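6.3 When a gripper stalls on a thin-walled cup

Sooner or later your Wudeo pair will stop with fault 13 — grip force not reached. It's a great fault to learn on, and clearing it will teach you a lot about how the arms share a table!

CAUTION: Press the stop button before you reach between the arms. A stalled gripper can still close.

1. Press stop and wait for both joint lights to go out.
2. Take hold of the cup, then turn the release knob on the gripper housing until the fingers let go.
3. Look at the inner faces of both fingers. Wipe them with a dry cloth.
4. Stand the cup upright on the table, clear of both arms.

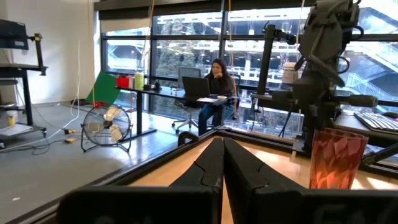 5. Release the stop button and choose Home, one arm at a time. Start with the arm that faulted.
6. Open and close the empty gripper 2 times. The fingers should move smoothly — no clicking, no pause halfway.
7. Set the grip timeout to 300 ms and run the pick again at slow speed.

Note: If fault 13 comes back on the same arm, swap the finger pads and repeat from step 5. Noémi Kun found that worn pads caused most of the repeats on our Szénási bench.

CAUTION: Don't raise the force limit to clear the fault. Thin plastic can crack and leave sharp pieces on the table.

Fault 14 (finger position lost) is covered in 6.4.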